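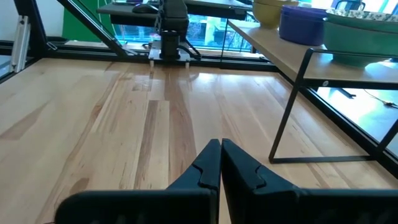 我跟 Gus Kasprzak 约的是星期天上午，他家里网不好，所以他跑到公司去跟我视频。接通以后头五分钟我们都在聊咖啡机，录音我后来听了一遍，真的是五分钟，一句正经的都没有。后来是他自己先绷不住了，说：“你不是要问规矩的事吗？”

对，规矩的事。Gus 在 Honmont 管桌面双臂工位，就是两条小机械臂对着一张桌子干活的那种，抓碗、挪罐子、递东西，人在旁边操作或者看着。他手上有一份文件，圈子里传来传去，我前后收到过两个版本，都没有署名，后来才对上号是他写的。文件名特别朴素，叫《桌边守则》，一共 13 条，打印出来一页纸。我自己也在一个有机械臂的地方待过，见过的操作规程都是一大本，放在柜子顶上落灰，所以看到一页纸的时候我的第一反应是：后面的呢？

“后面的在附录里，附录没人要。”他说，“我们最早那一版有 177 条，我写了大半个冬天，写得特别得意。”

177 条！我问他都写了些什么。

“什么都写。几点关窗帘，鼠标放哪边，穿什么鞋。有一条是讲毛衣袖口的，我到现在还觉得那条写得好，但是它跟‘急停按钮不许被东西挡住’排在一起，字一样大，你让新来的人怎么看？他读到第四十条已经开始点头了，你知道那种点头吧，就是人不在了的那种。”

我知道，我就是那么点头的。

砍的过程他讲得很细，我尽量照原样写。他没有从头往下删，先把文件扔一边，搬了把椅子坐在工位旁边看别人干活，看了整整一个二月。谁把手伸进去了，伸进去之前做了什么，谁喊了一声，谁没喊。每看到一件让他心里一紧的事就记一笔，月底再回头去对那 177 条，看哪几条真能管到他记下来的这些事。

“大部分管不到。”他说，“最吓人的那几次，规程里压根没写。有一次是一个人在擦桌子，另一个人在屏幕那边点了回零。回零！多安全的一个词。两条臂都往回走，它走的路正好经过擦桌子那只手。速度很低，什么事都没有，那个人甚至没生气，就把抹布换了只手。可我坐在那儿后背都是汗。”

所以现在的第一条就是这个：手在桌上的时候，任何人不许发任何运动指令，包括回零，包括“就动一点点”。后面半句是他特意加的，他说“就动一点点”是他一个月里听到次数最多的一句话。

我问，那怎么知道手在不在桌上呢，操作的人眼睛盯着屏幕啊。

“喊。”他说，“就是喊。伸手之前喊‘进’，对面要回一个‘停了’，听到了才能进。出来喊‘出’。听着很傻，头一个礼拜大家都笑，还有人用唱的。唱也行，我没规定调子。”

我追问了一句有没有想过用光幕或者别的传感器，毕竟喊这个东西靠人。他马上说有，他们有几个工位是装了的，人一伸手臂就停，他很喜欢，预算够的话他全都想装。“但是装了也照样喊。传感器管的是这条臂停不停，喊管的是对面那个人知不知道你在干吗。这两件事要分开写，我第一版就写混了，结果装了光幕的那几个工位上大家都不说话了，安安静静的，我一进去就觉得不对劲。”

这里我得插一句，我以前待的地方就是安安静静的那种，大家还挺自豪。

然后聊到夹爪。我本来以为这部分会很无聊，结果他讲得最起劲，手一直在镜头前面比划，两根食指并在一起，中间留一条缝。

“两根手指快合上的时候，你看它几乎碰着了，中间还有一条光。很多人觉得这时候最安全，已经没地方可夹了嘛。可是你去看大家是怎么检查夹爪的：把指尖凑过去，或者拿张纸片往缝里塞。塞纸片可以，先断使能。第四条，碰手指之前断使能，用眼睛看到状态变了再碰。软件上显示‘空闲’不算，空闲的意思是它现在没事干，没说它待会儿不找事干。”

他们用的调度软件叫 Grekel，自己内部写的，界面上以前“空闲”和“已断开”都是灰的，一个浅灰一个深灰。Gus 为这两个灰跟软件组吵了很久，“吵到他们看见我端着杯子走过来就把耳机戴上”。现在一个是灰的，另一个换成了带斜线的，色弱的同事也能分。他觉得这件事的功劳应该算进守则里，虽然守则里一个字都没提界面。我说那你加一条啊，他说不加，十三条满了，要加就得拿掉一条，这是他给自己定的规矩。

对，这个我觉得特别好，单独说一下：守则总数是封顶的。谁都可以提新的，提的人必须同时指出来拿掉哪一条，并且说明拿掉以后原来那件事由谁、用什么办法接着管。他说光这个要求就挡回去了绝大多数提议，有的人走到一半自己就回去了，有的人回去想了想，发现换个挂钩就能解决，根本用不着写成条文。

“我举个例子，线。”他说，“桌子边上总有线，相机的、夹爪的，还有不知道谁的。有人提了一条，很长，什么线怎么走，离运动部件多远，用什么颜色的扎带。我说你别写了，你去把线绑了。他就去绑了，一个下午，绑得很漂亮。守则里现在只有一句：开始之前把两条臂慢速走一遍最大范围，眼睛跟着线看。线有没有绷，有没有被压着，走一遍全知道。”

我问走一遍要多久，他说看工位，11 分钟左右吧，包括把桌上东西摆好的时间。我说这不短了，真有人每天走吗？

他笑了，笑得有点久。

“一开始没有。一开始大家填表说走了。你看那个表，每天早上同一个时间，同一个笔迹，打的勾都一样斜。后来我把表撤了。”

撤了？

“撤了。改成走的时候顺便录一段，反正相机都架着呢，录下来自动存，跟当天的数据放一块儿。没有这一段，Grekel 就不让你开当天第一个任务。大家一听不用填表了，特别高兴，没有一个人抱怨多了一道锁。”他停了一下又说，“有一个人抱怨了。”

后来我们聊桌面上的东西，碗啊罐子啊小架子啊。我一直有个疑问，这些东西看着都是家里厨房拿来的，需要什么规范？打碎了再买呗。Gus 说打碎恰恰是他管得最多的一件事，陶的碎了会溅，碎片进夹爪的缝里很难弄出来，你又特别想用手去抠。他们现在规定，桌面上碎了东西，先断使能，再清场，清完之后夹爪要单独开合几次听声音，听声音这个是老师傅的办法，他说写进去的时候还犹豫过，怕别人笑，结果大家都说有用。

“还有反光。”他自己提起来的，“亮面的桌子好看，参观的人喜欢。窗户一亮，桌子中间一条白的，相机看过去那一块就什么都没有了。这个算安全还是算数据质量？我当时归不了类，想了两天。后来想通了，归什么类啊，写上就完了。第九条，光变了就停下来看一眼画面，看不清桌面就不要动。操作的人是靠画面干活的，看不清就是蒙着眼。”

我问他为什么不干脆换成哑光的桌子，或者装个帘子。他说帘子他想装，但是他们也希望东西在真实的光线下能干活，天天拉着帘子，到了别人家里就傻眼了。所以帘子归帘子，要看当天任务的要求，任务单上写明白，别临时有人嫌晃眼站起来就给拉上，拉上之后前半段和后半段的数据就不是一回事了，还得有人去标。

讲到这里他的同事进来拿东西，星期天居然还有别人在！两个人说了几句我听不懂的，好像是 Ametepe 那边的事。我就顺着问了。

Ametepe 是跟他们合作的一家，出人也出工位，规模大得多，流程也正式得多，什么都有编号。Gus 说两边头一回坐下来对规程的时候场面很尴尬，对方搬来的是一整个文件夹，他就带了一页纸，“我还折了两折，放在裤兜里”。对方有个人拿过去看，看完问他，风险评估在哪儿？

“问得对啊。”他说这句的时候很认真，“这个我要替他们说一句，也希望你写进去。那一页纸是给站在桌边的人看的，它替代不了风险评估，该做的分析、该留的记录、设备该符合的要求，一样都不能少，我们也都有，在另外的地方，有专门的人管。我最怕的就是有人拿着那一页纸到处说，你看人家只有十三条。我听说真有团队这么干了，把别的都扔了，就留我那张纸。我知道以后难受了好几天。”

我有点心虚，我差一点就打算把标题起成“一页纸就够了”。

两边后来怎么合的呢？他们留了 Ametepe 的文件夹，也留了那一页纸，然后在一页纸的每一条后面加了一个小小的编号，对应到文件夹里的章节。站在桌边的人看不看那个编号都行，要审的人顺着编号能找回去。Gus 起初嫌编号难看，现在不嫌了，他说有一次新同事问“为什么断使能要等两秒再碰”，他张嘴答不上来，照着编号翻过去，写得清清楚楚，是他自己三年前写的，忘光了。

我又问了问培训，因为守则再短，总得有人教吧。他们的新人第一天不碰机器，就坐在旁边负责听“进”和“出”，漏听了要举手。我说坐一天听别人喊，不困吗？他说困，下午特别困，所以后来改成半天，剩下半天去 Corkcombe 那个仓库练急停。仓库里有一个淘汰下来的工位，他们专门拿来给人拍急停用的，各种姿势拍，坐着拍，背对着拍，手里端着碗拍。

“你会发现很多人没拍过急停。”他说，“干了很久的人也没拍过，舍不得，怕拍坏了，怕拍完要重新标定，怕别人看他。我就让他们拍个够。拍到后来就跟关灯一样了，这才对。第二条写的就是这个，谁都可以拍，拍了不用解释。最后这几个字我跟领导磨了很久，领导想改成‘事后填写说明’。我说你一改，下次就有人会多想那半秒。”

那最后谁赢了？

“记录是系统自动留的，人不用写。要是我们想知道当时怎么了，我们去问他，带着饼干去。”

饼干是真的，他把镜头转过去给我看了一眼抽屉，好大一盒。

我还准备了一个比较刁的问题，问他自己有没有违反过。他想都没想，说有啊，上礼拜。他一个人在工位上调左边那条臂，周围没有别人，就没喊，手直接进去了。旁边隔着一张桌子有个实习生，头都没抬，替他喊了一声“进”。

“我当时脸都红了。”他说，“我就老老实实退出来，重新喊，他回我一个‘停了’，我再进去。那孩子来了还不到一个月。”

我问他接下来这份守则还会怎么变。他说眼下手上压着一条提议，关于两条臂互相靠近的时候由谁先让，现在写的是“慢的让快的”，有人觉得反了。他自己也拿不准，准备再搬一次椅子坐到旁边去看，看够了再说。至于要拿掉的是哪一条，提的人写的是第九条，就是看光的那条。

“那肯定不行。”他说。然后他的网也开始不行了，画面卡在他张着嘴的地方，我等了一会儿，收到他一条文字消息，问我录音有没有录上，还有咖啡机那一段能不能别写。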